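Working alongside the arms: tips for a kitchen or workshop that has started to automate

October 16, 2024

I've had a lot of letters since the piece on tea towels, and a good half of them were from people whose workplace has brought in a pair of arms to do the clearing and sorting, and who would like to know how everybody is meant to rub along together. We went through all of that at Jukon, where I look after the canteen and the small workshop behind it, so let me pass on what we learned, in no particular order (my orderly days are behind me, as anyone who has seen my shed will tell you).

Start with the cups. We had six different sorts in the cupboard when the arms came, from heavy mugs to those thin plastic beakers that go cloudy after a winter in the dishwasher. People cope with a mixture without thinking. A gripper has to be taught each one, and a mug with a handle is a different job from a straight-sided tumbler. We kept the ones everybody was fond of and sent the rest to the charity shop, and I must say the cupboard door has shut properly ever since!

Give cloths a home of their own. A cloth never lies the same way twice, so if you want one moved by the arms it helps to pick a strong plain colour that stands out from the worktop. Wash new ones on their own the first couple of times or you'll have a lemon tinge on all your whites. I speak from experience, and so does my husband's cricket jumper.

Look after the wood. Butcher block is lovely to work on but it dries out, and small hard knocks in the same place will mark it sooner than a family with a rolling pin would. Oil it little and often, wiping off the extra after twenty minutes, and do it at the end of the day with the power off so that it has the night to soak in. For a ring left by a mug, rub gently along the grain with a little oil and fine salt before you reach for the sandpaper.

Tape the edge that people walk past. Striped hazard tape is cheap, it peels away cleanly if you warm it with a hairdryer first, and it settles a good many arguments over where it's all right to lean. While you have the roll out, see to your cables too. Ours used to wander all over the floor, and a broom and a loose cable are a bad match.

Now, the people, and I've left them rather late. Roos Goossens had done the clearing for 23 years when the arms arrived, and she was quite sure she'd be shown the door by March. What happened was that her hands got a rest and her head got busier. She decides what goes on the table, she shows the arms how a thing ought to be picked up, and she is the one who notices when a grip is too tight.
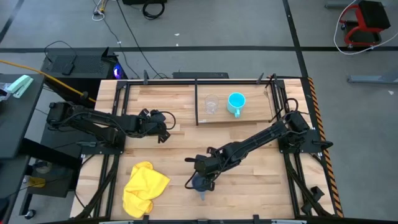
She did ask for two things, and I'd tell anybody in the same position to ask for them as well. The first was time set aside for learning, in working hours and paid, with the old job covered while she was at it. The second was a say in the pace. It is very tiring to stand and watch a slow job being done slowly, more tiring than doing it yourself, and she now swaps over with a colleague at the tea break and again after lunch.

Keep a proper seat near by for whoever is minding things, one on castors if your floor is smooth, and wipe the wheels now and then, as they collect hair and thread like nobody's business. Keep a notebook as well. Ours has a column for what was dropped and another for what was put down crooked, and it has been more use at meetings than any of the charts.

Lastly, do your wiping down by hand, arms parked and switched off, with warm water and a drop of washing-up liquid wrung nearly dry. Go gently round the clamps, where the crumbs gather. An old toothbrush gets in there nicely, and so does a cocktail stick wrapped in a scrap of damp cloth.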